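Mon 30 March
By the equipment desk

The first budget for a small robot cell is nearly always wrong, and it is wrong in the same direction. The arm is priced to the dollar. The gripper gets a line. Everything that has to exist before the arm can do a day's work is put under "misc." and given whatever is left.

Wallis, a contract packing and testing firm, made that mistake in its first round and has been open about the numbers. Its plan was to put an arm on a bench in an ordinary office, next to the desks of the people who would program it, and use it to work out handling routines for light containers and wire stands before anything went to the production floor. The request that went up for approval last July put 86 percent of the money into hardware from a single quote. Fixtures, spare parts, floor work, training and service shared the rest. The request came back unsigned.

The second version took longer to write and is a better guide to what such a purchase costs.

Start with the task list

Wallis had begun with reach and payload because those are the figures on the front of every data sheet. Neither turned out to matter much. An empty bottle weighs next to nothing, and any arm on the shortlist could cover the bench. What separated the candidates was how they dealt with parts that are thin, that roll, or that get in each other's way.

The rewritten request opens with a page of tasks, each with the object, its starting position, its end position and the tolerance at the end. A bottle lying on its side is a separate entry from a bottle standing up. A wire loop is a separate entry from a solid handle. Suppliers were asked to mark each line as possible with the standard fingers, possible with other fingers, or not offered. Plinness and Mertens both returned the page filled in. Their headline prices were close. Their answers on thin rod were not: one offered its standard pads, the other quoted a separate set of fingers and a longer lead time.

A page like this costs a few hours of staff time. It should be finished before the first sales call, and it should go to every supplier in the same form, with no lines added for one and dropped for another.

The gripper line

Buyers tend to treat the gripper as an accessory. On light work it is the part that decides whether the cell is of any use, and it wears faster than the arm does. The things to get in writing are pad material, the price of replacement pads, the time needed to swap fingers, and whether the fastener pattern is a common one. If the fingers bolt on with ordinary hardware, a local shop can make a custom set. If they don't, every change goes through the supplier at the supplier's price.

Wallis budgeted for 4 sets of fingers in the first year. Two of them were assumed to be mistakes. That is a sensible way to plan, and it should be shown on the sheet as what it is. Calling it contingency invites somebody to cut it.

A camera at the wrist needs its own line too, with its cable, its bracket and the time to calibrate it. Ask what happens to the calibration when the fingers are changed. The answers vary more than they should.

Room, light and floor

An office is cheaper than a fenced cell, and the saving is real, but the room then becomes part of the equipment. Large windows are pleasant for staff and hard on cameras. Exposure that works in the morning can fail by midafternoon when the sun has moved along the glass. Blinds, fixed lighting or a better camera will each deal with it, and each costs money. Price all three before choosing. In many rooms blinds win.

Bench stiffness is easy to check and often skipped. A table that is fine for a keyboard may move when an arm stops quickly. The installer should state the load and the permitted deflection, and the buyer should confirm that the table meets them before delivery day.

Then there are the people. Desks and rolling chairs near the working area have to appear in the risk assessment as they are used on a normal day, with chairs pulled out. Speed limits set by that assessment feed straight into cycle time, and cycle time feeds into the payback figure. Wallis ran its payback sum at full rated speed the first time and had to redo it.

Integration

The quote from Brurnemov, the integrator, listed installation, a basic safety review and training for 2 people. It did not list the hours needed to connect the arm to the company's own software, which Wallis had assumed were included. They were added at a day rate. Any integrator's quote should be read for what is missing, and the missing items sent back as questions with a request for a fixed price.

Training for two is thin. One will be on leave when the first fault appears. Adding a third seat at the time of purchase is usually far cheaper than arranging a second course later.

Time

Roughly 6 months passed between the approved request and routine use of the cell. Delivery of the arm was the smallest part of that. Most of it went on the bench, the fingers, the software link and teaching the tasks one at a time. Staff hours over that period belong in the budget even when no invoice will arrive for them. Leaving them out makes the project look cheap and makes the team look slow.

Rent or buy

For a first cell, renting deserves a column of its own. The monthly rate looks poor against a purchase price spread over several years. It looks better against an arm that is the wrong size and cannot be returned. Check whether part of the rent counts toward purchase, who pays for wear on the pads, and whether the rental unit can run the same software release as a bought one. Wallis bought, on the grounds that the bench work would continue whatever the production floor decided. A firm with only one task in mind might reasonably go the other way.

The approved version moved a good share of the money out of the hardware line and into fingers, spares, light control and hours. The total rose. The review questions were fewer, and the request was signed at the first meeting. Pads for the second year are already on order.

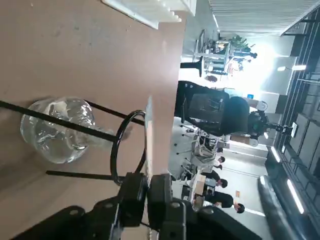 Bench work with an empty plastic bottle and a black wire stand, the gripper fingers close to the loop.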